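Chapter 8
Setting Out Food and Drink for Self-Service

In this chapter you will look at:
how to divide a table between food, drinks and trays
which containers suit wrapped, bagged and unwrapped items
when to use a stepped stand
how to keep a display in order during service

A customer at a self-service table makes up their mind quickly. They look for what they want, pick it up and move on, and if they can't find it they usually take something else or leave. The person who sets out the table has a good deal of say in how well this goes. Chapter 7 dealt with ordering and storing stock. We now turn to what happens when that stock leaves the storeroom and is put in front of people.

Most of the examples in this chapter come from small counters: a staff canteen, a college snack bar, a drinks table at a meeting. The same rules hold for larger sites. The canteen at the Narnex works, which we will come back to in the case study, serves 300 lunches a day from tables laid out in much the same way as those in a village hall.

8.1 Dividing the table

Start with the tray. A customer who is buying more than one thing needs somewhere to put it, so the tray should be within easy reach and should have clear space on it and above it. Once its place is settled, the rest of the table can be arranged outwards from there.

Drinks normally go to the back. Bottles are tall, and anything placed behind them is hidden. They are also easy to recognise from a distance by colour and cap, so they lose little by being further away. Food goes to the sides and the front, where it can be seen from above. Keep each kind of item in its own container, even when there are only a few of them. Crisps and other bagged snacks slide about on a bare table and soon spread into the space meant for something else.

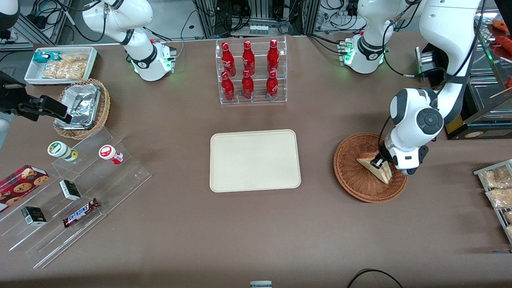 Containers do not have to match, but each should suit what it holds. A shallow tray with a rim is best for packets and bags, which can be heaped a little and still be picked out one at a time. A round basket works well for sandwiches and for items wrapped in foil. Woven baskets need a paper liner if the food has no wrapping of its own, as crumbs work down into the weave and are hard to brush out -- a point that is often missed in training.

8.2 Stepped stands and racks

A stepped rack lets the customer see the back row over the top of the front row. Clear acrylic is a common choice because it does not hide the goods and can be wiped down between services. Racks of this kind are sold by catering suppliers such as Mutach and Cokari in two-step and three-step sizes.

Fill a rack from the back. Turn every label to face the customer, and replace bottles from the front row first when they are sold. Bottles and tubs may be stood up or laid on their sides. Standing takes less room and makes the label easier to read. Laying them down is useful on a low stand with narrow shelves, but round containers can roll, so check that the shelf has a lip.

Before you read on, draw a plan of a table you have used yourself. Mark the tray, the drinks and each kind of food. You will need the plan for Activity 3.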